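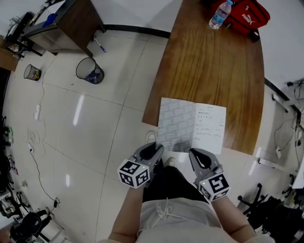
Nadhirah Hidayat wrote back after the August newsletter to say that she had always assumed the hard part of teaching a robot was the robot, and that after a week of doing it by hand she now thinks the hard part is remembering how you pick up a booklet. We liked that so much that we asked her for more, and she very kindly sent us two pages, which we have had to squeeze a good deal to fit in here (sorry, Nadhirah, it was all lovely).

For those of you who are new to the list, the Waroma project is our long-running effort to get a pair of arms to handle paper and other thin, floppy things. Over the summer we moved most of the teaching away from the remote-control desk and over to the hand-held grippers. You take one in each hand, sit down at a table with an open booklet on it, and do the job yourself with the same sort of jaws the arms will have. The marker cubes on the grippers tell the software where each hand is, and the view from above fills in the rest. No arm has to be in the room, so people can work at any table they like, and they do!

Nadhirah's first piece of advice is to slow down at the page edge. Fingers feel their way under a sheet of paper without your noticing, and a gripper gives you very little of that. She found herself rushing the lift and then fussing afterward to put it right, and all the fussing ends up in the recording along with everything else. Her habit now is to settle the left jaws on the page that stays put, wait a breath, and only then bring in the right.

Her second is about sitting. She keeps her forearms low and a little apart, and stops for a stretch after every 19 recordings. We asked why 19 and she said that 20 felt like a lot.

Aatos Savolainen, who looks after the Stendar sessions, would like to put in a word for remote control, and it's only fair to let him. When you drive the arms from the desk you find out right away what they can't reach, he points out, and you never record a twist of the wrist that the arm has no way of copying. He is quite right, and we have thrown out some very graceful page turns for exactly that reason. For now the plan is to use the hand-held grippers for the bulk of the work and keep the desk for the awkward parts, such as closing a booklet that keeps springing open.

We are hoping to reach 200 good recordings of the booklet task before we move on to envelopes. If you would like to help, sessions start again on Monday, November 3, 2025, in the Juntunen room, and each one runs for 2 hours with a break for coffee. You don't need any experience, and Faner staff are welcome as well. Please write to Aatos with the times that suit you, and let him know if you are left-handed, as he is keen to have more of you.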